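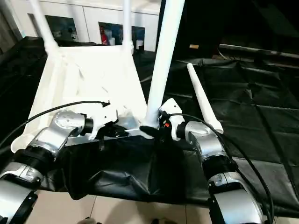
white plastic chair, tipped over

Patio chairs - leave out or bring in for winter?

clondport_kate
Ok so its October and I've got a set of 5 white plastic chairs on the deck. Husband says leave them. I say they go brittle. Garage is full. Who's right

macedo506
Leave em. Mine have been out 4 winters. Fine.

Eamon Buckley
Disagree with macedo. Cold isn't the problem, sun is. Two summers in full sun and then somebody heavy leans back in January - crack. Had one go under my brother in law. Bring them in or at least get a cover on.

macedo506
well mine are in shade so maybe thats it. still think covers are a waste, they hold water

jukden
Covers blow off anyway. Lost one to the neighbors yard, never saw it again

Adjoa Kpodo
If garage space is the issue, do the legs come off? Some do, some are one molded piece. Flip one over and look where the leg meets the seat before you pull on anything. Mine come apart and the whole set goes behind the water heater.

clondport_kate
Havent checked! Will look tonight. Also they're kinda gray and scuffed, anything for that? 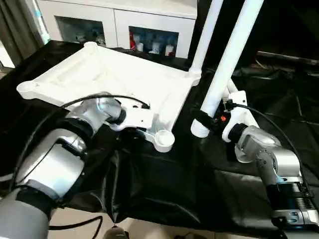
Re: cleaning scuffed plastic

Adjoa Kpodo
Baking soda paste, soft brush, rinse. Do it before you store them or the grime sets in.

macedo506
just use bleach

Eamon Buckley
No bleach. Leaves them chalky and they pick up dirt twice as fast the next year. Dish soap first, then Adjoa's paste on the bad spots.

macedo506
never had a problem w bleach but ok

jukden
I'd spend 50 bucks on new ones in spring and skip all of this

clondport_kate
Not buying new ones lol. Soap and paste it is. Husband is getting teh brush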